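Search this site Go
Home | Syllabus | Handouts | Readings | Contact

PSY 205, Handout 3: Pretend Play

Hi all! I talked way too fast last time (sorry, Precious), so I've typed up the main points. Bring this in November for the review.

1. What counts as pretending

A kid "eats" a block and knows it's a block. She's holding two ideas at once, and I still think that's amazing at age two. Look for exaggerated gestures, sound effects and a quick look at the grown-up.
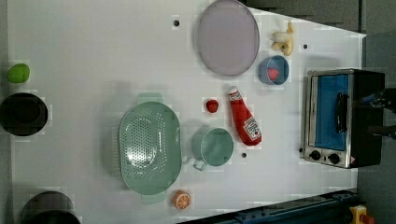

2. Lifelike props or plain ones?

Younger kids usually do better with props that look like the real thing. Older ones will happily use a stick as a phone (mine used a shoe for months). A soft prop can still be an easy one to recognize if the label gives it away. 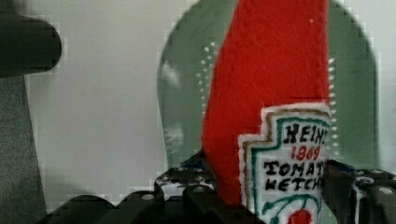

Photo: Huệ Mai / Isska Play Library

Try question 45 in the reader before we get to scripts.

3. Scripts

Kids borrow the order of things they know: cook, serve, eat, clean up. Write down what they say, word for word, and leave your guesses for the margin!

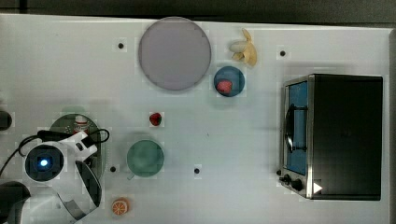 Fig. 3. Plates, fruit and a small toaster oven on a white table.

4. Playing together

Watch who hands out the roles. Around three or four you'll hear a lot of "you be the baby," and some very firm arguing about it, which is great data.
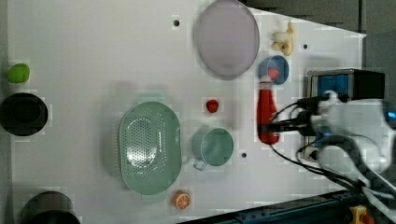 Fig. 4. Red bottle with a white cap, near the blue bowl.

Read the Sorko chapter next, and email me if the link's broken again.

Last updated: November, A. Ouazzani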